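Urthorpe folds its way towards Christmas
December 23, 2017

Residents of Urthorpe have been spending the last shopping days before Christmas on something less glamorous, namely putting their clothes away. The Great Urthorpe Fold, run by the Zikcombe clothes exchange, asks households to tip everything out on the bed, fold what they mean to keep and hand over the rest. So far 101 homes have signed up, which is a good turnout for a town that could not fill a bus to the July flower show.

The rules run to two pages. Jeans go in a stack, seams in. Anything black and stretchy is to be laid flat and smoothed before folding, a stage at which several entrants are understood to have given up and made tea.

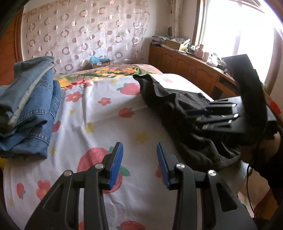
How much can each household hand in?
Up to 14 items, clean and folded, at the Rampersad Hall side door before 5 in the afternoon.

Odd socks are not accepted, following last year. Coats may be brought on hangers, though the hangers will not be coming back.

Clothes in good order go on the rails at the Zikcombe exchange in the new year. The remainder will be sent to Prornska, the rag merchants on the Urthorpe road, who have asked for pockets to be emptied this time. Last winter's haul included a set of house keys and most of a pork pie.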